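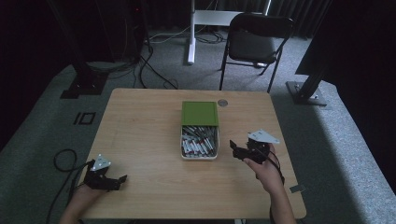
Can you learn a language from the radio? Partly, if you already have a bit of it and you keep the thing on while you do the dishes.

July was my second month of it. French, the talk station out of Pakimthorpe, kettle on, radio on. Mostly traffic and weather, so I can now say "black ice" beautifully, in the middle of winter, great. Can't order a sandwich though.

Aminu Amadi lent me his old grammar book, 2,987 verbs in the back. Got through 100. Then stopped, the print is tiny and my eyes are tired by nine. Might go back to it.

What helped more: the phone-in show. People ring up cross about parking and they say the same things over and over, slowly, then louder. Perfect. I write down two new words a night, no more, on the back of whatever envelope is lying about. Tried ten a night once and rememberd none of them.

Ismail Soliman thinks I should just book a class. Probably. The one at Stulell is full till spring and the other one is the wrong side of the harbour, two buses each way, no thanks.

Favourite word so far is "pamplemousse". Everyones favourite I suppose.

Anyway dinner's on, more when I've got past verb 100.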